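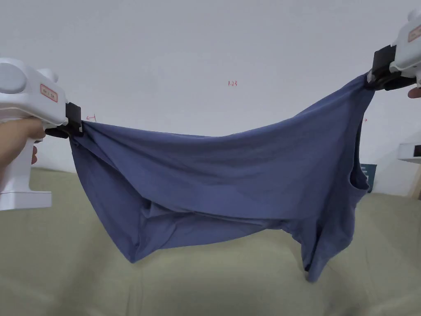
Pie crust talk, Lambert Hall, 4th May

Hi everybody, thanks for coming out on a Thursday night. (Wait for the people at the back to find chairs.) I'm going to talk for a bit about pie crust, then we eat. If you smell something while I'm talking, those are the peach ones, and no, you can't have them yet.

Start with the Purngate story. I baked at the Purngate diner for three years and the first crust I made there was so tough that the cook, Vinh Giáp, tapped it on the counter and it made a noise. He didn't say a word, just slid me another bag of flour. So if yours comes out like a roof shingle, you're in good company!

Ask: who here uses butter? Who uses shortening? Who buys the frozen kind? (Be nice to the frozen people, I've got two in my own freezer.)

OK, butter. I'm a butter person, all the way. Cut it up, put it back in the fridge, go do something else. I want lumps the size of peas when I'm done mixing, and some bigger ones are fine — those are where your flakes come from. Most of us mix too long. I still do it when I'm chatting.

Pass the two bowls now. One is mixed right, one is mixed to death. Let people poke them.

Water. Ice cold, a spoonful at a time, and stop before you think you should. Squeeze a handful, and if it holds together you're done. My aunt's recipe card just says "water, enough," and I was mad about that for years. Now I'd write the same thing.
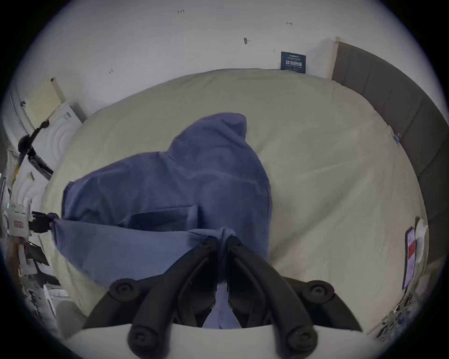 Then it rests. An hour in the fridge, wrapped, flattened into a disk so you aren't wrestling a cold baseball later. I've skipped this part plenty of times and the crust slid right down the sides of the pan every single time. If you're short on time, make the dough the night before and forget about it.

Rolling: middle to edge, quarter turn, middle to edge again. Flour the counter more than feels polite. Cracks at the edge? Pinch them shut and keep going, it's getting covered with fruit anyway.

Somebody will ask about the bottom getting soggy. Hot sheet pan under the pie, lowest rack, and let it go darker than you want. Pale crust tastes like paste. I pulled a cherry pie too early in January and served it to my in-laws, and I'm still hearing about it.

Skip the lattice part if it's running long. If not, do the fast version with wide strips, and don't weave, just lay them across.

Questions — take four or five. Vinegar in the dough: sure, if you like, I can't taste it. Food processor: yes, short pulses, quit early. Gluten-free: I'm no good at it, ask me at the table and I'll tell you what I've ruined so far.

Recipe sheets are by the door. Forks are next to the plates. Peach on the left, apple on the right.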